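The 14 has a new timetable, and I have read it more carefully than I read my lease. It was taped inside the shelter at Gelley this morning, in a plastic sleeve that had already let the rain in, so the times between the morning rush and lunch have run together into a sort of blue lake. As far as I can tell, the early bus to Etesbridge now leaves four minutes before I am capable of leaving the house.
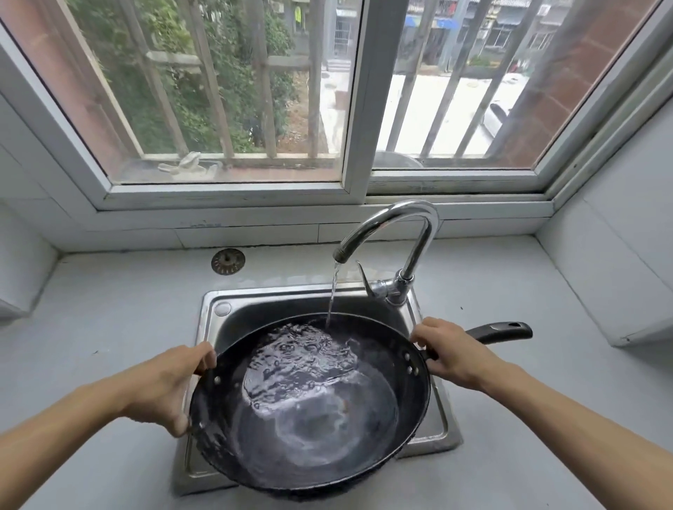
*Marichka Bilyk / bus diary / 3/19/19*

So I missed it. I saw it, which is worse. It was at the light on Clanton Road with its blinker on, looking very settled in its decision. I did the half run, the one where you lift your knees enough to let the driver know you have hopes but not enough to look like you're begging. He looked at me. I looked at him. The light changed.

The next one came late and full. I stood by the back door with my face near a stranger's tuba case and spent the ride thinking about whether you'd choose the tuba if you knew you'd be taking the 14 with it for years. Roksolana Hordiienko was up front in a seat, an actual seat, eating a hard-boiled egg. She waved the egg at me. I have never once seen that woman stand.

The public meeting about the route was last night and I went, mostly for something to complain about in here. They want to drop the loop past the clinic and send the bus straight down Clanton to save time. There is a map with a dotted line. The man with the map kept saying the line was only a suggestion, and then he would tap it with his pen in a way that did not feel very suggestive. Somebody asked how many people get on at the clinic and he said around 200 a week. Somebody else asked if that was people or rides, and he went back to his folder and stayed there long enough that I finished my coffee.

Nadiia Nazarenko got up and asked what the bench would be for if there was no bus. I thought this was the best question of the night. It got written on the big pad as "bench" with a circle around it.

I had a speech. I'd practiced it over the dishes, with pauses. It had a part about my knee and a part about the winter the drivers let us wait inside with the doors shut, and it would have been pretty moving if I'd given it. What I said when they got to me was, "I also take the 14," and then I sat down on my scarf.

Tonight I've been trying to write the speech out as a letter instead. It's going the way my letters go. I have a good first sentence, a second sentence that says the first one again with more commas, and then a lot of getting up. I got up to check the mail. I got up to look at the stove. I washed up from dinner early, and that has never happened during any other kind of evening.

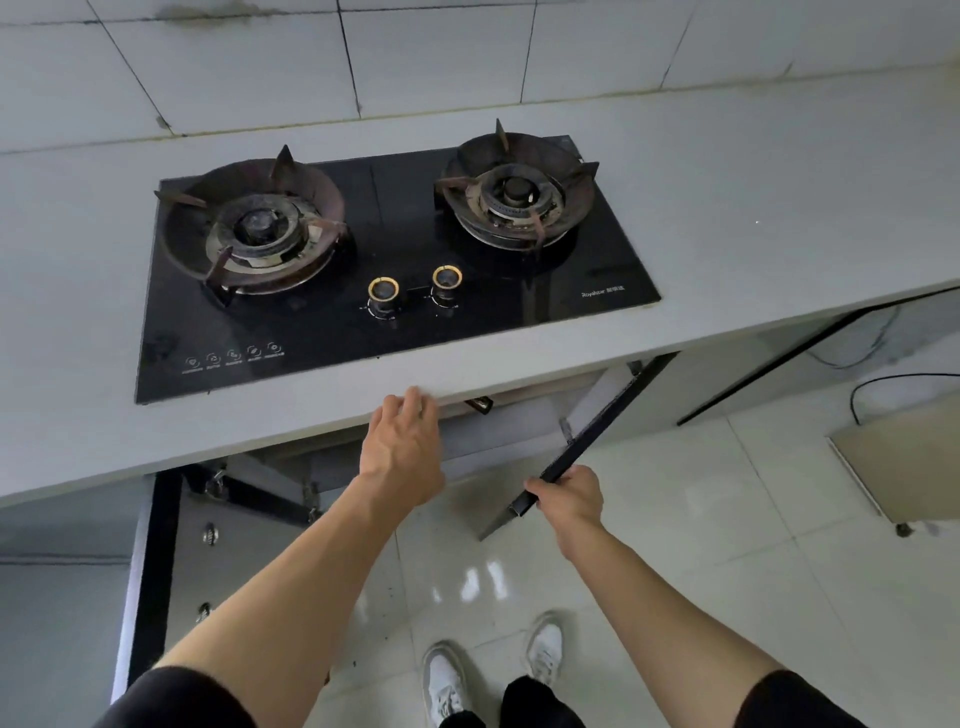 Yurii Vasylenko wrote back before I'd even finished asking what he thought: leave out the knee, put in the clinic hours, and tell them the last bus already goes by before the evening appointments let out. He said they can argue with feelings all day but a timetable is their own handwriting. He also said the form only takes 200 words and I had used most of those on the weather.

He's right about the hours. I'm less sure about the knee. I feel the knee has earned a line.

The thing I can't get into any letter is that I like the loop. It adds nine minutes and I complain about all nine, but it's the only part of the ride where anybody talks. People get on from the clinic with paperwork and opinions. Last July a woman rode the whole way to Etesbridge telling me about her gallbladder, and by the time we passed the Lytvynenko tire place I knew it better than I know some of my cousins. Then she got off and said, "Well, good luck with yours." I hadn't mentioned mine. I've been a little nervous about it since.

You can't put that under "Reason for Comment." The choices are Service, Safety, Access and Other, and I am not ready to be Other.

Second draft, then. Clinic hours first. Last bus second. The bench gets a sentence, with credit to Nadiia. I put the knee in parentheses, where Yurii may not notice it. Palesa Cele says paper ones get read before the online ones, so I'll print it at work if the printer is speaking to me, and drop it at the office in Etesbridge on my lunch hour.

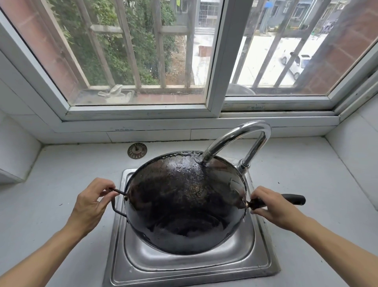 *Wok duty at the sink.*

Clothes are laid out on the chair, bag is by the door, keys are in the shoe. I've set the alarm four minutes earlier, and then another three to cover the part where I lie there resenting the four. If the bus is early I'll have to start sleeping in my coat.

Need stamps. Need to ask Roksolana which stop she gets on at.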